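Right, people have been asking what our house rules are for letting an arm work on the same table where somebody might put their elbow. Short thread, because I've just rewritten ours.

First rule, and I'll keep banging on about it: the risk assessment is for the job, the arm comes second. A slow arm carrying a sponge is one thing. Same arm, same speed, carrying crockery? Do the sheet again. At Starkulley we had one sheet for everything and I still wince.

Keep hands off the table until the arm is stopped AND the person at the stop button has said so out loud. I know it feels silly when there are only 2 of you in the room. Say it anyway.

Check the fingers before each run. Pads on straight, nothing stuck to them, and they close evenly. We do it every 10 runs as well, with a signature. (Yes, a paper one. The tablet kept going flat.)

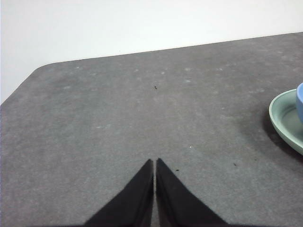
Haiyan Jin
Bench safety lead, Praltel, Abu Hammour
12/11/2022

Start closed and clear is my favourite one. Fingers nearly shut, nothing in them, and a good stretch of bare table before the cup and saucer. If the first move is wrong you've got time to see it and hit stop!

Then crumbs. I can see little specks on that grey top and under our new rules you'd wipe it down before a run. Dresteo, our other site, thought I was being fussy, then asked for a copy of the sheet.

Someone asked about breakables. We only allow china once the same job has gone through 8 clean runs with plastic, and a chipped piece goes straight in the bin - no gluing, no "it's only a test cup".

Next review is in January. If your place does the stop button bit differently I'd love to hear how, especially if you've got people working on their own, as I haven't got a rule for that I'm happy with yet.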